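Rallura Conference Manager, review of the hosted edition

Reviewed by Ilaria Rinaldi
April 23, 2020

Rallura is a registration and session scheduling package sold to regional business associations, chambers and economic development offices. I tested the hosted edition over seven weeks while preparing a two-day conference for Findurine, a district development agency with one full-time events employee. The previous system was Serkex, which the agency had used for its annual meeting and for its certification courses.
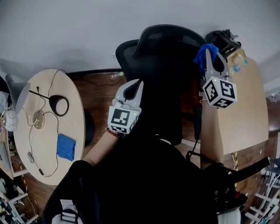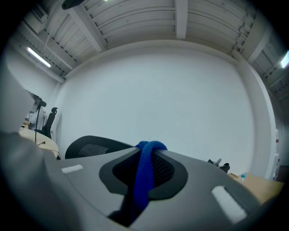

Setup

The account was ready the same day. Importing the member list took longer. Rallura accepts CSV files only, with a fixed column order, and it rejects the whole file if one postal code is missing. Serkex would skip the bad row and report it. Our list had 600 contacts, and it took four attempts to get them in. The error message gives a row number but not the column.

Ticket types are created on one screen. Each type has a price, a sales window, a cap and a member flag. Early rates switch off at midnight in the account's time zone, which is set once and can only be changed by support. Check it before opening sales.

Registration

The public form is plain and loads fast. Fields can be made required or hidden, but they cannot depend on each other. If a delegate selects the site tour, the form cannot then ask for a shoe size or a bus stop. We used a second form for this and matched the answers by email address.

Group booking works well. One person can register a full municipal delegation, pay by invoice and fill in the names later. Unnamed seats show in gray on the attendee list and are left out of badge printing until completed. Mirko Fontana, who handles invoicing at Findurine, had three purchase orders with different tax treatment in the same booking. Rallura cannot split those. He issued them by hand.

Sessions and certification points

This is the strongest part of the package. Each session carries a point value and a category, and points are credited from the check-in scan. A delegate who leaves one session and scans into another during the same time slot is flagged for review. The points report exports in a layout the certification office accepted without changes.

Room capacity is enforced at sign-up. I set the main hall at 200 and the system closed the session at that number, then opened a waiting list. Promotion from the waiting list is automatic and cannot be switched to manual. For a session with invited officials, that is a problem. The workaround is to create a hidden ticket type and hold seats under it.

The course calendar is a separate module. It shares the contact list but not the payment settings, so the bank details have to be entered twice.

Reports

There are 14 standard reports. Attendance by sector, revenue by ticket type and unpaid invoices were the ones I used. Custom reports need the higher plan. Columns can be reordered in the standard ones, but the order is not saved between sessions.

Support

I opened five tickets. Four were answered within one working day. The fifth, on the time zone setting, took roughly a week and was resolved by Primo Fiore, who also corrected the help page. Phone support is listed but applies to the higher plan only.

Compared with Tedesco

Osvaldo Cirillo ran the same sample event in Tedesco for comparison. Tedesco has conditional form fields and a better import tool. It has no points tracking, and its invoices cannot carry a purchase order number. For an office that runs accredited sessions, this rules it out.

Rating

Setup: fair
Registration: good
Certification points: very good
Reports: fair
Support: good

Findurine has taken a one-year contract on the standard plan. The import tool is due for an update in May, and I will add a note to this page when I have tested it.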